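Print this page | E-mail this page
Shares: 9 | Comments: 4

FETGATE COMMUNITY WORKSHOP BUILDING
General Safety and Housekeeping Inspection: Checklist with Comments

Date of inspection: 6 July 2022
Inspector: Cornel Căpraru
Areas covered: ground floor workrooms, rear corridor, supply closet, loading door
Floor area inspected: 2,002 square feet
Ratings used: S (satisfactory), N (needs attention), U (unsatisfactory), N/A

Section 1. Exits and Walkways

1.1 Exit doors open fully and without a key from the inside. S
1.2 Exit signs lit. N
Comment: The sign above the loading door flickers. Replace the lamp and test the backup battery at the same visit.
1.3 Corridors clear to full width. U
Comment: Flattened cartons from the Zurna delivery were stacked along the rear corridor. Cartons are to go to the outside bin on the day they arrive. This item was also rated U in June.
1.4 Floor surfaces level and in good repair. S
1.5 Door mats lie flat. N
Comment: The mat at the front entrance curls at one corner. Tape is not an acceptable repair. Replace.

Section 2. Work Tables

2.1 Tables stable and level when leaned upon. S
2.2 Table edges and corners free of splinters and sharp metal. S
Comment: Corners of metal-edged tables should be checked by hand each month, with gloves.
2.3 Tops clean and free of residue. S 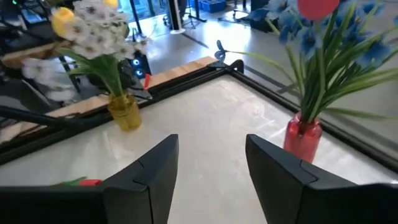
Table top and corner, black metal rails.

2.4 Protective sheeting, where used, lies flat and is not torn. S
Comment: Sheeting is to be replaced when it can no longer be wiped clean. Spare rolls are kept in the supply closet, bottom shelf.
2.5 No food or drink on work tables. N
Comment: Two coffee cups found in Room 4. The posted rule applies to staff as well as to visitors.

Section 3. Electrical

3.1 Outlet covers present and not cracked. S
3.2 Extension cords used only for temporary work. U
Comment: One cord in the supply closet has been in place since the last inspection and runs under the door. Remove it at once. If power is needed in the closet, submit a request for a permanent outlet.
3.3 Breaker panel labeled and reachable. N
Comment: Panel is reachable, but the labels no longer match the rooms. Avram Electrical is asked to relabel the panel under work order 414.
3.4 Portable heaters and fans unplugged when rooms are not in use. S

Section 4. Decorative and Display Items

4.1 Glass items kept away from walkways and table edges. S
4.2 Artificial plants and flowers kept away from heaters, lamps and open flame. S
Comment: Fabric and plastic flowers collect dust and should be cleaned on the same schedule as the shelves.

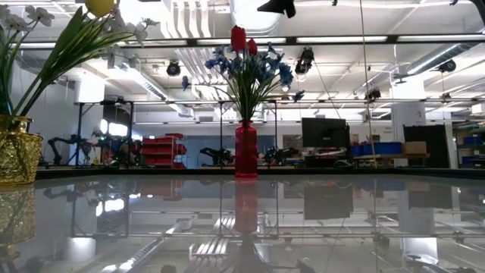 4.3 Wall hangings do not cover exit signs, alarm pulls or extinguishers. N
Comment: The banner near the front entrance hangs over part of the extinguisher sign. Move it to the left of the doorway.
4.4 Seasonal decorations taken down and stored. S

Section 5. Fire Protection

5.1 Extinguishers mounted, charged and tagged. S
5.2 Clear space kept below sprinkler heads. N
Comment: Boxes on the top shelf of the supply closet are too close to the ceiling. Lower them or move them elsewhere.
5.3 Smoke alarms tested within the past month. S
5.4 Evacuation map posted in each room. U
Comment: Maps in two rooms still show the old loading door. Sasenari Print has the corrected file and copies are on order.

Section 6. Storage and Housekeeping

6.1 Supplies returned to storage at the end of each session. N
Comment: Small craft items are to be boxed before the room is locked. Labeled bins are available.

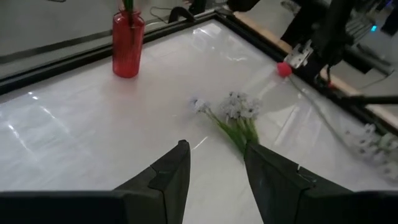
Artificial flowers on a sheeted work table.

6.2 Cleaning products stored in original containers. S
6.3 Waste bins emptied daily. S
6.4 First aid kit complete and within date. N
Comment: Adhesive bandages low. Eyewash bottle expired in June.

Items rated U must be corrected within 9 days and reported in writing to the building office. Items rated N will be reviewed at the next regular inspection.

Signed: Cornel Căpraru

Print this page | E-mail this page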